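Outpatient and working nights – anyone done it?

ylou_23
Start the evening program at Eldale in May. Three groups a week, 6 to 9 pm. Boss says no to switching shifts. Do they let you move to mornings or am I stuck? Intake lady wasnt sure.

kuruc_a
They let me move. Ask for Nobuhle at the desk, not intake. Took 2 weeks tho. 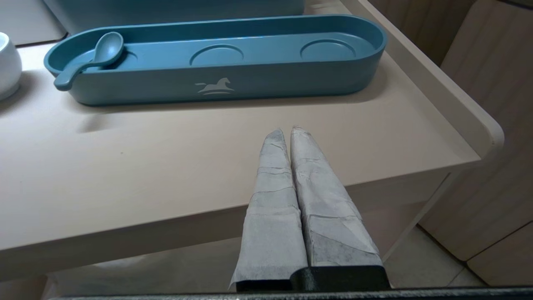 Re: Outpatient and working nights

hirvo
Disagree, wouldn't count on it. Morning group was full when I asked. Also they bill a missed session – $390 on mine, insurance wouldn't touch it.

kuruc_a
Never got billed for a miss. You sure that wasnt the assessment?

hirvo
Sure. Have the letter.

ylou_23
Ok so get it in writing. Anyone tried Wulutside instead?

nelson_btm
Wulutside yes. Smaller groups, mornings only, long drive. Liked the counselor. Call early, phones are bad after lunch.

ylou_23
Thx, calling both tomorow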